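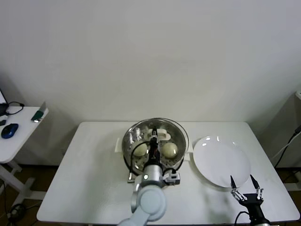
Lustwood round steamer with tray

A small steamer for the kitchen table, for one person or two. The pot is round and made of stainless steel, polished, and it stands in a white base with a side piece to the left and to the right. Inside lies the steaming tray with many small round holes, so the steam comes up evenly from below.

We have this model in our shop in Lirach since October, and customers ask us mostly two things: how much food goes in, and is it difficult to clean.

For the first question - it is not a family pot. Please leave space between the pieces, because food that touches will stick together. If you cook for more people, steam in turns and keep a wide plate next to the pot.

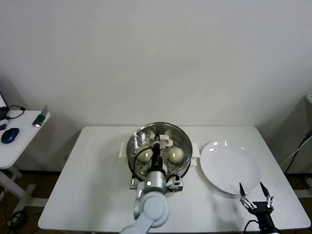 Buns from the fridge need less time than frozen ones, so look at them before you add more minutes. Pour the water in first, below the level of the tray, and only then put the tray in its place. Do not let the pot boil dry.

For cleaning, pull out the plug and wait until everything is cold. Pot and tray can be washed by hand with a soft sponge. The base must not go under water, wipe it only with a damp cloth. White marks from hard water go away with a little vinegar.

Price: 68 euro
Spare tray: 4 euro
Guarantee: 2 years
Cable length: 70 cm

Delivery is by Wustano parcel service, or you can collect it in the shop. We are closed on Tuesday. The larger steamers from Baek are on their own page - please note that their trays do not fit in this pot.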